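# 핸드헬드 그리퍼 비교 갤러리

2022년 8월 28일 정리

트론더드니스 작업실에서 손에 쥐고 쓰는 그리퍼의 손가락 패드를 비교한 기록이다. 기록은 가잘 골레스타니, 조작은 아베네제르 세예움이 맡았다. 지난 3월에 쓰던 평평한 패드를 기준으로 삼았고, 집기 시도는 모두 599회다. 조리대와 싱크대가 있는 부엌에서 양손에 하나씩 들고 진행했다.

## 비교 조건

- 패드: 평면 실리콘, 세로 홈, 마름모 널링
- 대상: 과일, 컵, 행주, 숟가락
- 기록 방식: 손목 쪽 카메라 영상과 손가락 벌림 값
- 정리 도구: Fikre 0.4

평면 실리콘은 249회까지 쓰고 교체했다. 마른 컵에서는 문제가 없었으나 표면에 물기가 있으면 집는 위치가 조금만 어긋나도 돌아갔다. 세로 홈 패드는 행주 모서리를 잡을 때 가장 편했다. 숟가락 손잡이는 홈 방향과 나란해지면 빠지는 경우가 있어 손목을 조금 틀어서 다시 잡았다.

널링 패드는 Jetness 쪽에서 쓰던 것과 무늬 간격이 다르다. 두 값을 바로 비교하지 않고 따로 적었다. 손가락을 끝까지 벌렸을 때의 값은 매번 시작 전에 다시 맞췄다. 이 과정을 빼먹은 58회는 표에서 제외했다.

카메라는 노출을 고정했다. 창이 들어오는 방향에서는 자동 노출이 흔들려 손가락 끝이 어둡게 나왔기 때문이다. 흰 조리대에서는 노출을 한 단계 낮춘 쪽이 패드 무늬를 확인하기 좋았다.

## 과일 집기

큰 것과 작은 것을 한 접시에 섞어 놓고 바깥쪽부터 하나씩 집는다. 옆의 것을 밀어내면 실패로 적는다.

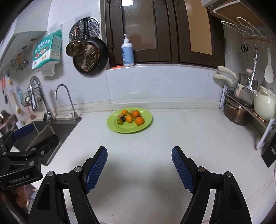 방울토마토는 닫는 속도를 낮추는 것이 패드 종류보다 영향이 컸다. 급하게 닫으면 세 패드 모두 옆으로 굴렸다. 큰 과일은 가운데보다 조금 아래를 잡을 때 안정적이었다. 널링 패드는 들어 올린 뒤 손목을 기울여도 잘 버텼지만, 무른 토마토에는 자국이 남아 힘 제한을 따로 두었다.

## 남은 일

스텀데일에서 같은 순서로 한 번 더 해 볼 예정이다. 그때는 왼손과 오른손의 패드를 서로 다르게 끼운다. 영상 클립 741개 중 이름이 겹치는 것은 골레스타니가 정리하고 있고, 벌림 값 표는 세예움이 다시 올린다.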